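Reviews > Running > Sensors

Urau Pukska foot pod: a review after one winter
March 13, 2023

I have been running with the Pukska since October, and I believe I now know it well enough to write on it. It is a small sensor that you clip to the laces of your shoe. It measures pace, distance and cadence, and it sends them to your watch or keeps them in its own memory until you come home. I paid 60 dollars for it in the Balogun shop in Zasgate. I received no discount and the shop doesn't know that I write.

My reason to buy it was simple. A big part of my usual route goes under bridges and between high buildings, and there my watch loses the satellites. On the map I run through walls and sometimes over the river. The total distance is more or less correct at the end, but the pace of each kilometer is nonsense, and when you train for a half marathon by pace this is very tiring.
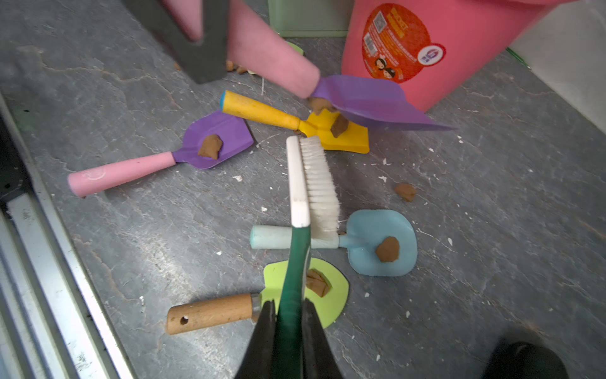
Hand brush with a green handle, toy shovels and brown play dough.

The setup took me longer than I expected. The first thing the app asks is a calibration run on a track, and the instructions say only "run at normal effort". I did it too fast, as one does on a track, and for a week all my easy runs were too short. I repeated the calibration at a slow pace and the numbers became good. If you buy the pod, please do it slowly the first time.

After the second calibration I compared it with the painted marks on the river path. The difference was very small on flat ground. On hills it is less exact: going up it gives me a little too much distance, and going down a little too little. On a round course this mostly cancels out. For trail running I wouldn't trust it.

The clip deserves a separate word. It holds well on flat laces, but on round laces it slides toward the toe, and the cadence then shows strange jumps. I changed the laces in one pair of shoes for this reason. I would like Urau to put a second, tighter clip in the box.

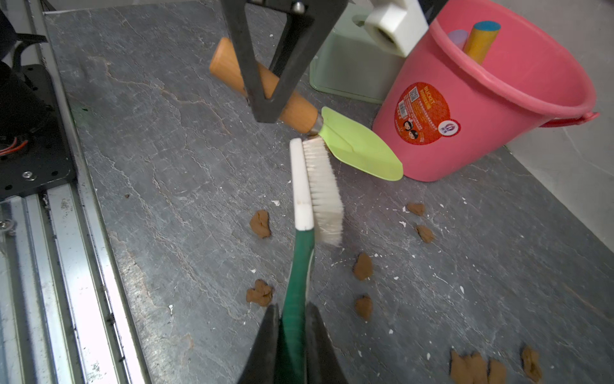
Cadence is for me the most useful number. My watch also measures it, from the wrist, but when I carry a bottle or fix my hat it gets confused. With the pod the line in the graph is calm, and I can see the place in a long run where my steps become slower and heavier. Usually it comes earlier than I feel it.

The app itself is plain. It shows weeks and months, and it lets you export every run as a simple table, with one row per second. I like this very much, as I keep my own spreadsheet and draw my own charts. What I don't like is that you can't export several runs together. You must open each one, press the button, wait, and go back. I have now 1,041 kilometers in there, so you can imagine my evening.

The battery is the round type that you can find in any supermarket. I have changed it 2 times, both in cold weeks. The cover needs a coin and some patience.
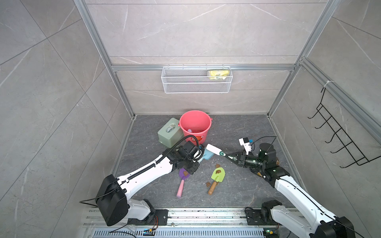 I should also say that the memory works without a problem. I have left the watch at home more than once, and the run appeared in the app as soon as the phone was near. Only the heart rate is missing then, of course.

Would I buy it again? For city running, yes. If your routes are open and your watch has a good signal, I think you can keep your money for shoes. Urau sells a newer model with a rechargeable battery, but I haven't tried it, and it costs almost double.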